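Notebook, October 18, 2020
Letter-tracking work, constituency mail archive

Resumed coding of the Fodbridge batch. The batch holds 1062 letters sent to legislators asking for meetings, with replies where a reply exists. Each letter gets three fields: who asked, who was asked, outcome. Declined invitations were being entered as "no reply" before April. Those rows need recoding by hand – the filter cannot separate them.

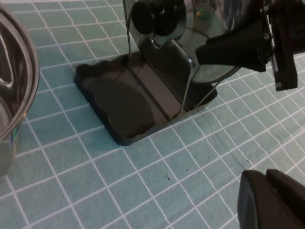 Black tray on the grid mat.

Recoded 97 rows so far. Most refusals give a stated reason, usually an objection to a bill or a budget line. Vima's codebook has no category for this, so I am using code 3 (policy objection) until the next revision. Refusals from a whole caucus are logged once, under the chair's office, with the member list in the notes column.
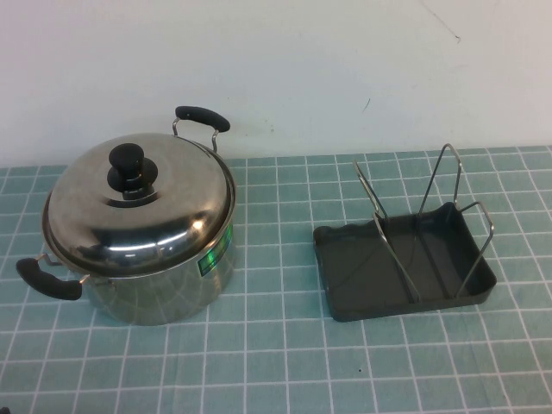
Does a counteroffer, such as a smaller meeting, count as a refusal?
Code it as "modified" and enter the new terms in the notes column. It becomes a refusal only if the other side drops the request in writing.

Ran the Pintér agreement check on the recoded rows. Disagreements cluster on letters signed by staff, where the second coder took the staff member as the sender. Rule going forward: sender is the officeholder named in the letterhead.
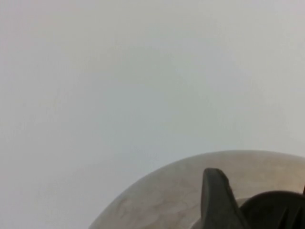
The Zorkmont file is next. It starts in 2000 and uses older committee names, so the lookup table has to be extended first. Scans of the reply envelopes are still missing.

Comments

Code 3 clashes with the old "scheduling" code in my copy. Which one holds?

Same clash here. I am on the April codebook.

Last updated: same day, after recode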